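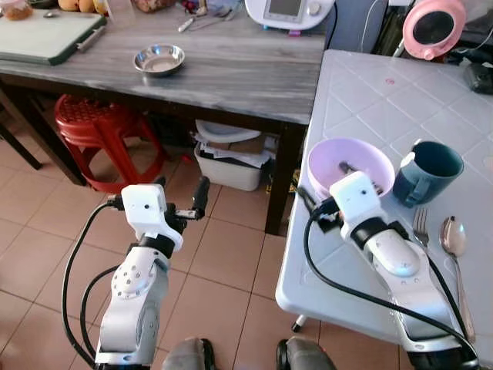 Flalura Wesport, table clearing: minutes, March 31, 2022

Present: Arben Grgić (chair), Chia-hao Shih (notes)

1. Trial log. 233 runs recorded against a target of 200. Accepted.

2. Staffing. Clearing staff move to prep in November — hours and pay grade unchanged. 2 people per shift stay on the arms. Shih asked that resets count as paid work. Agreed.
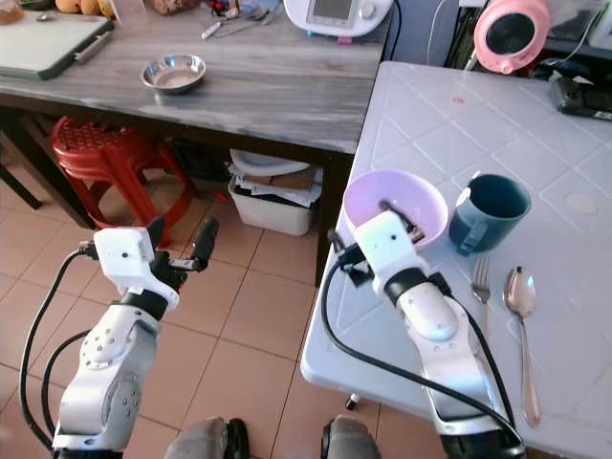 Item 3: right gripper at the bowl, mug and flatware alongside.

3. Bowl handling. Staff want a stop button within reach of the prep side. Grgić to get a quote from Bekenix.

4. Training. 9 staff still to be signed off. Carried over.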